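4. What regulars keep, and what they tell us about keeping it

4.1 The signing line at Barmont

We have spent a good part of this paper on the printed programme and the way performers' names move up and down it from one season to the next, and we hope the reader will forgive us for now leaving the page behind and going to stand in a line for a while. The Barmont festival has always been a small one by the standards of the bigger cities, and its regulars are fond of saying so. It runs for ten days in September, it shows films that have mostly opened somewhere else already, and the actors who come to it tend to be character players, television leads between seasons, and the occasional well-known face with family in the district. What it does offer, and what larger festivals have mostly given up, is a signing line that anyone with a session ticket may join.

The line forms in the upstairs foyer of the Jadon, the older of the two cinemas used by the festival, and it is organised in much the same way as it was when our earliest respondents first queued in it. People come up the main stairs, wait along the wall under the lobby cards, meet the performer across a table, and go back down by the side stairs to the street. A session lasts an hour. Performers who enjoy it often go over time, and those who don't are usually very good at hiding it, which our respondents notice and appreciate more than we had expected.

Our material for this section comes from three places. The first is the set of 600 questionnaires completed by people who had joined at least one line over the life of the study. The second is a run of 1084 signed items that owners let us look at and record, mostly programmes and photographs, with a fair few ticket stubs, two umbrellas and a plaster cast. The third is our own field notes, written up in the evenings and, we admit, not always as tidy as we would have liked. Attendance was not something we set out to measure, but the Ploveo booking system gives the festival a capacity of 2000 seats a day across both cinemas, rising to 3000 on the days when the open-air screen is in use, and it is helpful to keep those figures in mind when thinking about how small a share of the audience ever climbs the stairs.

4.2 The autograph as a record of an exchange

Earlier writing on fan collecting has tended to treat the signature as the prize, with everything before it as a kind of cost: the wait, the ticket, the sore feet. Our respondents did not talk that way. When we asked them to tell us about a particular item, they nearly always began with the line, and many of them had a good deal to say before they got anywhere near the table. They told us who had been standing in front of them and what the weather was doing, and how the news came along the wall that the performer had arrived, or was having a cup of tea, or had gone to the wrong cinema. One woman had kept a programme for the sake of a conversation with the stranger beside her, and had to look at the signature again to tell us whose it was.

Even so, we would not want to push this too far. There were also collectors in the older sense, people with albums and acid-free sleeves, who could tell us at once which performers they were missing and which of their signatures were early ones. They were generous with their time and patient with our questions. They also joined the same lines as everybody else, and several of them told us, sometimes a bit sheepishly, that an item signed in front of them sat in a separate album from the ones they had bought or traded for. A bought signature might be clearer, or on a nicer photograph, and still be the one they would let go of first.

Dedications turned out to be a useful way into the matter. Dealers do not care for them, and most published price guides mark an item down if it is made out to someone. Among the items we recorded, though, the dedication was very often the part the owner pointed to. Misspelled names were treasured. So were crossings-out, and so was the place on one programme where the performer had started to write the name of the next person in the line and turned the mistake into a drawing of a fish. We take these as signs that the owner valued the evidence of having been attended to, even for half a minute, by somebody they had until then only watched.

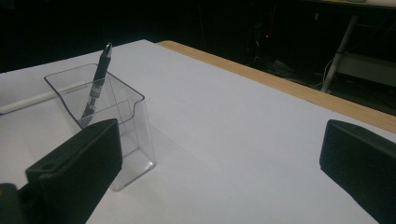 The pace of a signing line depends a great deal on the table, and performers and ushers at the Jadon both spoke about it with a seriousness that we came to share. A wide table keeps people apart and makes them shy, while a narrow one invites them to lean in and talk, and the line behind them slows down. Where the performer sits relative to the stairs matters too, and so does the light, which in the foyer comes from one side until late afternoon. Then there is the question of pens. Most people in our study had given some thought to what their item ought to be signed with, and a surprising number brought their own, having been caught out once by a ballpoint on glossy paper. An ordinary desk pen holder will do for the purpose, and the clear plastic kind shown in Figure 3, square and open at the top, with a shallow curved dip in the front edge of its rim, has the advantage that a person on either side of the table can look through the walls and see what is on offer. Respondents who were able to choose a pen, or to suggest one, described the meeting in noticeably warmer terms than those who were not. We think this is because choosing a pen gives two strangers something easy to talk about.

4.3 Photographs and the decline of the signed page

It has been said for some years now that the phone camera would finish off the autograph, and there is certainly something in it. The Herrero archive, which holds press and audience photographs of the festival going back to its early seasons, shows the change plainly enough. In the older prints people hold out programmes. In the newer ones they hold up phones, and the performer is as likely to be looking at a small screen as at the person beside them.

What our questionnaires add to this picture is that the two habits have settled down alongside each other more comfortably than we had supposed. Younger respondents were quite likely to ask for both, and to explain, when we asked, that the photograph was for sending to people and the signature was for keeping. Several had lost photographs along with an old phone and felt only mildly put out. The loss of a signed item was another matter, and we heard about floods, house moves and one very thorough puppy in a good deal of detail.

Captions deserve a word here as well. Press photographs in the Herrero archive are captioned in a dry and regular style – name of performer, name of film, name of occasion – and the audience member, if there is one, goes unmentioned. The audience's own photographs, where they have been captioned at all, reverse this. A typical example names the owner's sister, the owner's sister's coat and the restaurant they went to afterwards, and leaves the performer to be recognised. Read side by side, the two sorts of caption can be describing the same few seconds on the same staircase and have hardly a word in common.

4.4 Some limits

We should be plain about what this material cannot do. Everybody who filled in a questionnaire had chosen to join a line, and had chosen to talk to us about it afterwards, so we have very little from the people who went once, found it awkward, and went home. We asked for those stories and received only a handful. The items we recorded were likewise the ones that had survived, and that their owners were happy to show. The performers' side is thinner again: we spoke to those who had a spare moment after a session, which in practice meant the ones who were not hurrying off to a car.

There is also the matter of the foyer itself. The Jadon is a friendly building with a good staircase, and it is quite possible that some of what we have put down to the signing line belongs to the room it happens in. When the Wednesday sessions were moved across to the second cinema during repairs, respondents complained of a colder welcome, though the tables, the ushers and the hours were the same. We return to the question of rooms in Section 5, where the open-air screenings give us something to compare.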